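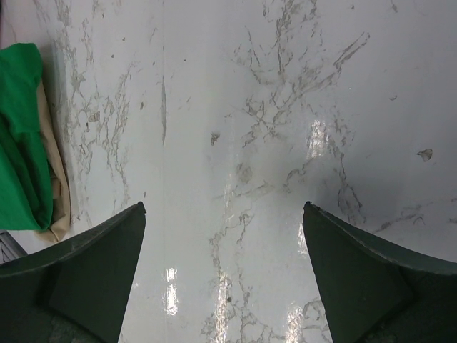 Grey mark along the join in a marble-look benchtop

Posted by Plundus, Monday

We have a glossy white and pale grey marble-pattern benchtop in the laundry, with a very thin straight join running front to back. There is a slender grey streak sitting on the join, pointed at both ends and fattest in the middle. I fold clothes and cloths on this bench, some of them damp, and the green ones have shed dye before. Is the streak a stain, part of the pattern, or water getting into the join? The bench was in the house when we bought it and I have no paperwork.

3 replies

Saengthong

Work out which layer it is in before you put anything on it.

Wipe with a soft cloth, warm water and a drop of dish soap, then dry. Surface residue will smear or lift. Next, shine a torch almost flat to the bench from the side. A printed mark has the same gloss as its surroundings. A scratch or a chip will catch the light. Last, run a fingernail across the join in both directions. If one side stands higher than the other, or the edges feel raised, suspect moisture and keep wet laundry off that part until it has been looked at.

Dye transfer normally takes on the colour of the cloth, so I would not expect a neutral grey from a green one. Printed veining in these patterns is often grey-brown and broken up, and a short piece of it can end up right beside a join.

If the join has opened, dry it for a couple of days and use a colour-matched seam filler. Ordinary silicone holds lint and goes grey by itself – avoid it.

Dodora

Bleach. Fixed mine.

Nulstead

Don't use bleach until you know what the bench is made of. It can dull some finishes, and on real stone it may etch. The same goes for scouring powder. If you must polish, 2000 grit is still too coarse for a gloss laminate and will leave a dull patch.

Put a strip of masking tape beside the mark, pencil both ends of the streak onto it, and check again in August. A printed mark will not have grown.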